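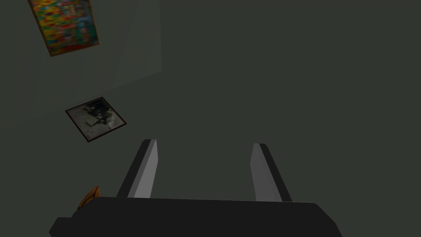 評価版の使用条件を先に確定させなければ比較の意味がない、というのがナレンドラ・アフジャ氏の意見であった。氏によれば、Trillierのシミュレーション環境は初期設定のままでも動作するが、指の開き幅と接触の設定は版ごとに異なり、設定値を控えずに試行を重ねても後から照合ができないとのことである。当方もこれに同意し、本日の作業は設定値の記録から始めることとした。

業務日誌　2021年3月21日
記入者　パク・ヘイ・タイ

午前
Trillier把持シミュレーション評価版の導入を完了した。ライセンス認証の際、社内プロキシの設定により一度接続が拒否されたため、情報管理担当に例外申請を提出し、承認を得た後に再度実施した。認証番号は共有台帳に転記済みである。

続いて、平行二指グリッパの標準モデルを読み込み、手先視点での表示を確認した。何も把持していない状態で両指の間隔を広く取り、その先に暗い灰緑色の平面を見る構図である。平面上には額入りの絵が斜めに見え、片方は赤、黄、緑、青などの色が細かく入り組み、もう片方は白と黒を主とした図柄となっている。画像認識の試験において背景の色数が結果に影響するか否かは、今回の評価項目に含めていない。ただし、サーラ・マルホトラ氏より追加の要望が出ているため、次回の打合せで取扱いを決定する。

全体の照明はやや暗い。指の内側の明るい灰色は判別しやすいが、基部は陰に入っており、輪郭の確認には表示設定の調整が望ましい。この点は提供元への質問票に記載した。

午後
Russideの既存環境との操作性の比較を行った。所見は次のとおりである。

一　モデルの読込手順は、Trillierの方が簡潔である。既存の部品定義をそのまま取り込むことができ、変換作業を要しなかった。
二　視点の切替えについては、Russideに慣れた者には違和感がある。キー割当ての変更は可能であるが、手引書の該当箇所が見つけにくい。
三　乱数の種は1001に固定した。両環境で同じ値を用いたが、配置の生成方式が異なるため、同一の場面が得られるわけではない。報告書にはその旨を明記する必要がある。

試行記録の書出しでは、日本語を含む保存先を指定した場合に処理が停止した。英数字のみの保存先に改めたところ、正常に終了した。再現手順を整理し、Trillierの窓口に送付した。回答は未着である。

夕刻
リトゥ・バティア氏と費用について協議した。見積書には保守契約が二種類示されており、上位の契約では利用者が三名まで登録できる。当課の現状からは下位の契約で足りると考えるが、Gukmont拠点での利用を見込む場合には再検討を要する。氏からは、七月の予算見直しまでに結論を出すよう依頼があった。

スピロス・ドゥミトレスク氏に依頼していた接触計算の確認は、資料の到着が遅れたため明日に繰り越す。本件が済むまでは把持の成否に関する評価を記入しない。

備考
評価版の設定ファイルは課の共有領域に保管した。書込権限は当方とアフジャ氏に限定している。Chauhanから借用中の手引書は、明日の確認作業を終え次第、返却する。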